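Ticket: Plating wearing off inside of bands, Fluluteo stacking rings
Status: open — waiting on Bollance
Opened: Wednesday, January 13, 2021 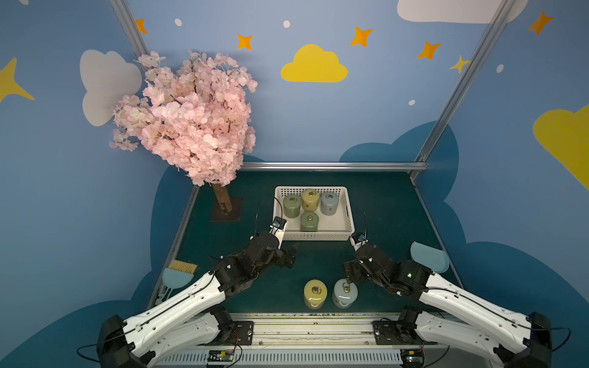
Three returns on the Fluluteo stacker in one week, all the same complaint. Yellow plate gone on the palm side, gray metal showing through, customer says finger turns dark under it. All three rings from the Sorkthorpe batch, none from the older stock we finished in July. Did the pickle and rinse checks first because those are quick. Fresh solution, no change. Then went after the storage, since a lidded jar with bits of old compound in it can tarnish a ring before it ever gets mailed. Emptied mine, washed, dried, new anti-tarnish tabs in every one. Put two test rings in and left them over the weekend. Both came out clean. So not storage, or not only storage.

What the customers wrote, shortened:

First one — wore it daily for two weeks, took it off to wash dishes "most of the time". Size 7. Plate gone in a stripe along the bottom of the band, top still perfect.

Second one — wore it stacked with her engagement ring and a plain band. Wear is on the inside AND on the edge that touches the other ring. The edge wear I would expect from stacking. The inside I would not.

Third one — hardly wore it, she says. Gift, tried on, back in the box, then worn to a party. Stripe is fainter but it's there. This is the one that bothers me.

Log

Entry 1. Looked at all three under the loupe. Top texture fine, settings tight, no stones loose. Inside of each band has fine lines running around it, like somebody took a coarse wheel to it and didn't go back over. Older stock ring next to it is smooth as glass. Should have caught this when the batch came in. Didnt.

Entry 2. Rubbed an unsold Sorkthorpe ring with a dry polishing cloth. Plate started to go dull inside at 1,000 strokes, outside of the same ring still bright. Same test on an older ring, no change I could see inside or out. Arm very tired.

Entry 3. Checked whether it was our sizing. Ring one was sized up here, so the torch was near it and it was replated at the back afterward. Ring two and ring three went out as they arrived, never touched. So not sizing. Was hoping it was sizing, that I can fix myself.

Entry 4. Wrote to Bollance (they do the casting and the plating on this one). Asked for: plating thickness on the Sorkthorpe batch, thickness on the batch before, and whether the inside finishing step changed. Auto reply only. Ticket number from them is 1,609, put it in the subject line of anything you send or it goes to the general box and sits there.

Entry 5. Tried the ultrasonic, in case there was polishing compound left under the plate. Short cycle, warm water, drop of dish soap. Water came out a little cloudy. Rinsed, dried, ring looks the same as before. Cloudy water could be nothing. Repeated with an older ring for comparison and got clear water. Noted, not sure what it's worth.

Entry 6. Bollance answered. They say thickness is "within range" on both batches and ask for photos of the wear. No number given. Nothing about the finishing step. Sent photos of all three, plus one of the lines inside the band, and asked both questions again. Also asked what the range is.

Entry 7. Sent one unsold ring out to the Tsikata bench for a thickness reading, inside and outside. If inside is thin and outside is fine then it's how they were racked in the tank. If it's even all the way round, then it's the rough surface underneath and the plate is wearing off the high spots first. My money is on the second but I have been wrong on this ticket already.

What we are doing meanwhile

— Sorkthorpe batch is off the shelf and off the site. Don't ship one even if somebody asks nicely. Older stock can go out, it's in the tray by the scale with the white tags.

— Customers one and two took refunds. Customer three wants the same ring again, so she gets one from older stock. Check the inside under the loupe before it gets boxed.

— Anyone else who writes in about a dark finger: ask when they bought it and ask for a picture of the INSIDE. Everybody sends the top. Don't tell them it's their skin or their hand lotion, we don't know that yet.

— Don't try to replate the returned ones. Need them as they are for Bollance.

— Solid versions of the same ring not affected, no plate on them. Leave those up.

Possible fix if it is the surface: strip, polish inside by hand, replate heavier. Did one as a trial, came out nice, but the inside opened up slightly so a 7 is now a loose 7. Fine for a few rings. Not fine for a whole batch, and the stones don't love the extra handling either. Would much rather they take them back and redo them.

Still open:
Thickness reading from Tsikata
Real number from Bollance
Credit for the batch (asked, no answer)
Care card says "avoid water", needs to say take it off for dishes and hand sanitizer, will rewrite

Next update when the reading comes in. If Bollance calls the shop phone, get the finishing answer in writing, an email is fine, and paste it in here under entry 7.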